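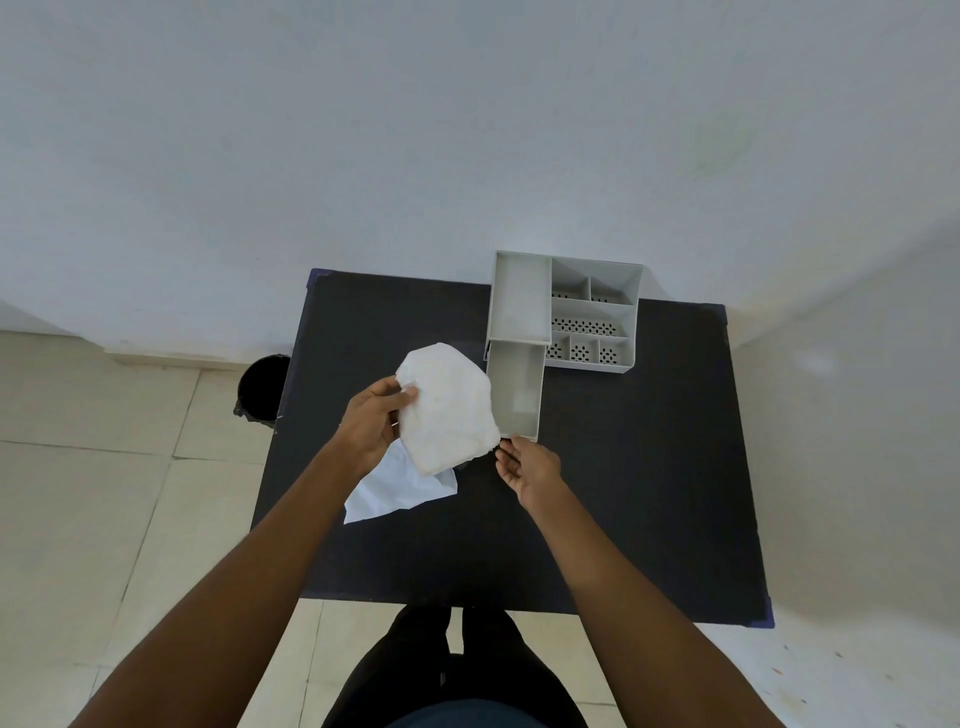 Yusri Lumbantobing
Household tips and product testing

Updated 10th July

Triria wants $63 for a box of desk organizers and a subscription called Durum. You wear a camera on your head, tidy your desk the way you like it, upload the video, and the company promises a plan that a home robot can follow later. I don't own a home robot. You probably don't either. Keep that in mind when you read the sales page.

I've been using the kit since April. Some of what I learned is useful with or without the subscription.

Deal with the plastic first. Bags and wrapping slide around, hide pens and get caught on organizer edges. Hold the bulk of the bag in one hand and work the loose end with the other. Durum's guide says to fold bags into triangles. Mine rejected 2 uploads for "unclear fold," so I went back to bunching them up and it took those fine.

Push the organizer to the far side of the desk and keep the near half clear. Tall compartment on the inner side for rulers and scissors, little square ones up front for clips and erasers. Dust gets into perforated panels; an old toothbrush does the job.

Park a small trash bin beside the desk before you start. Otherwise you end up with a junk pile on the floor.

If your desk has sharp corners, stick protectors on them. Wipe the corner with rubbing alcohol first and let it dry.

As for the service – the plan I got back ran to 78 steps for one desk. Step 12 was "release bag." Cloutier sells a plain organizer with no camera and no login, and the hardware store in Histville had something close to it on the clearance shelf. I'd start there.

Triria says the plans will get shorter. Cancel before the second month if yours doesn't. The button is under Billing, then Devices, for some reason.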